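Forum > Home builds > Arms and manipulators

Two-arm desk tidy build, sticking at the box handle

tallowmere
Posted Sunday, June 2, 2019

Continuing from the old thread, which got locked when the board moved. Short version for anyone new: two arms over a table in my half of the shared workshop at Bredenik, and the job is to put a desk in order. Close the laptop, put the lamp back where it belongs, leave the mouse on its pad, open the box. I am running the Sutiten planner on a desktop under the bench and my own scripts on top of it.

The laptop part is in decent shape. I approach the lid from behind, low, and let one finger push it over. The lamp I can live with. The box is what I need help with. It has a slanted lid on a hinge and a white bar handle on a brass-colored plate, and when I ask for a grasp on the handle the planner gives me an approach that clips the corner of the box before the fingers get to the bar.

What I've tried so far:

Moving the box closer to the edge of the table. Helps reach, makes the elbow worse.

Turning the box toward the middle. Better approach, but then the forearm passes over the laptop and I don't like it there.

Slowing everything down. No change except that I get to watch it go wrong for longer.

I have 18 saved attempts at the handle from this week and I'd call 2 of them good. Layout for the current round, box on the left, laptop open:

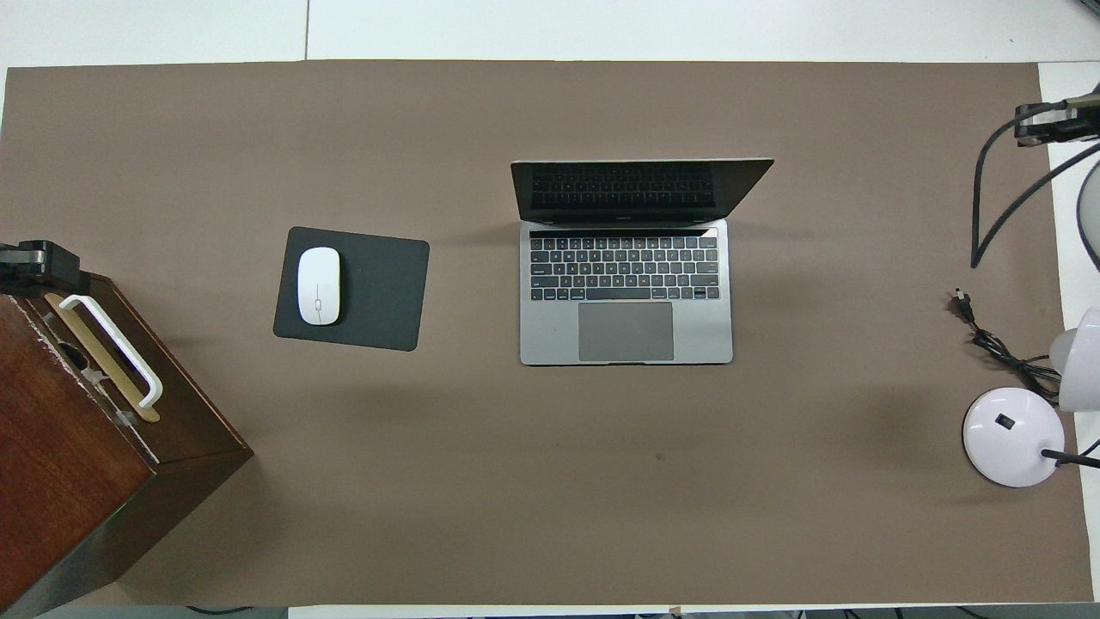
pinhook
I would stop asking the planner for the grasp. Put in a fixed pre-grasp pose straight out from the handle, line up there, then go in on a straight line with the wrist locked. Sutiten is fine for getting across a table and poor at the last few inches. Everyone I know who uses it does the end by hand.

tallowmere
I had a pre-grasp pose in the first version. It worked as long as the box was in the same place each time. As soon as I turned the box a few degrees it was useless, and turning the box is the point.

pinhook
Then make the pose relative to the box. You must have a pose for the box or you couldn't plan to it at all.

tallowmere
I have one. It's noisy in rotation. Dark wood, worn edges, and the fit wanders between runs.

gravelbed_9
Fit the handle and ignore the wood. White bar on brass is the easiest thing on that table to pick out. I did the same with drawer pulls on my Raltodau cart and threw away everything I had written for the drawer fronts.

Also I disagree with locking the wrist. If your angle is off by a little, a locked wrist will shove the box across the mat. Leave some give in it.

pinhook
Give in the wrist is how you get a finger wedged behind the bar and an arm that doesn't know it. I have the scratched cabinet to prove it. Lock it, and put a force limit on the approach.

gravelbed_9
He'd need a force reading he trusts for that. What are you getting at the wrist, tallowmere?

tallowmere
Nothing I would trust. I can estimate from motor current, and it drifts as the joints warm up. I could probably catch a hard hit. I could not catch a finger rubbing on the plate.

I like the idea of fitting the handle only. Going to try that first and leave the wrist question for later.

For the other layout I mirrored the whole desk, so the box is on the right and the lamp is on the left. The laptop stays near the middle.
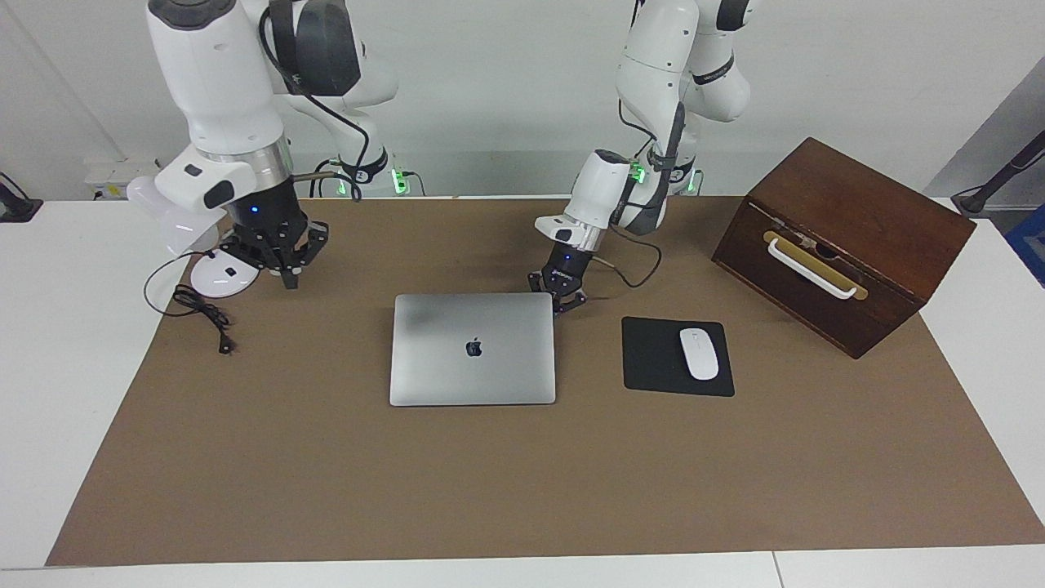

The mirrored version plans faster. I don't have a good explanation. The joint limits in my config are supposed to be the same for both arms, so either I made a typo or one of the bases is bolted down a bit rotated from where the config says it is. I'll check the bases with a square before I touch any code.

oxbowline
Check the bases first, yes. I had one out by a degree and spent most of August blaming the camera calibration. At full reach a degree is plenty to miss a bar that size.

On the wrist I'm with gravelbed. Everything I've built with a stiff wrist ended up pushing furniture.

pinhook
Then hold the box down. Strip of drawer liner under it.

gravelbed_9
That hides the problem.

pinhook
It gets the lid open.

tallowmere
I'd prefer to keep the box free if I can. The next person on this bench wants to use the same setup for the Awan arm and I don't want to hand over something that only works with the furniture stuck in place.

Plan is: square up the bases, redo the fit on the handle alone, run the same attempts again in both layouts with the wrist loose, then again with it locked. I'll post the numbers for all four.

oxbowline
Can you post the config too? Post 232 in the planner thread has somebody with the same left/right difference, and it came down to a sign on one joint offset.

tallowmere
Will do. Reading that one now. My offsets are in degrees and his are in radians so it'll take me a minute to compare.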